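Kikell Butcher-Block Oil, 2 Months On
Reviewed by Paavo Laaksonen, 31 Dec 2021

I bought the Kikell oil in October after my usual brand went up in price again.

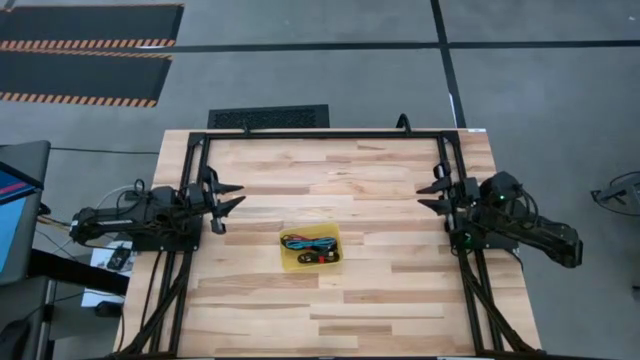
The bottle is a good size and the cap pours without dribbling. I put on two thin coats, left each one for 60 minutes and wiped off what was left with an old T-shirt. It smells faintly of nuts for a day or so, then nothing.

Water still beads up near my kitchen sink, where the last oil gave up after nearly 7 weeks. Red wine left a mark – a light one, and it came out with a little sanding.

My one complaint is the label, which says nothing about drying time. The store in Sadmont had to tell me. I'd buy it again.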